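Vevik moves its mail client to the desktop

Posted 30th July

Vevik, the mail client from a small developer in Wilport, has been phone-only until now. A desktop beta opens to existing users this week, and the lead engineer spoke to us about what changes and what does not.

The first question was storage. The phone app keeps four weeks of messages on the device and fetches the rest when asked. "On a laptop that made no sense," the engineer said. "We keep the full mailbox, up to a limit of 200 GB, and the index sits beside it in a separate file. If the index gets damaged you delete it and it rebuilds."

Rebuilding takes about 12 minutes on the test mailboxes, which were supplied by Căpraru, a hosting firm that has run Vevik internally over the winter. Search remains available during the rebuild, but results are limited to sender and subject until the message bodies have been read again.

Sync was rewritten. The old version polled the server on a timer. The new one holds a connection open and falls back to polling where the server does not support it. "The fallback is the part we tested most – plenty of older servers say they support push and then drop the connection without a word," the engineer said.

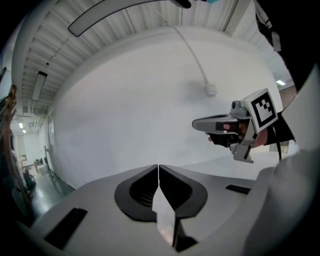 Will filters made on the phone carry over to the desktop? They are stored with the account, so existing filters appear after the first sign-in, up to a maximum of 100 per account.

Filters that call a phone function, such as muting a ringtone, are shown in grey and skipped. They can be edited on either device.

Shared mailboxes are missing from the beta. The engineer put this down to locking: two people can open the same draft, and the later save wins. "We have a design for it, called Gralonton in the code, and it works with two users. With more it is slow. It will not ship until that is fixed."

The current target for shared mailboxes is September. Calendar support has no date. Asked about a browser version, the engineer said the company had looked at one and put it aside – the local index is too large for the storage most browsers allow.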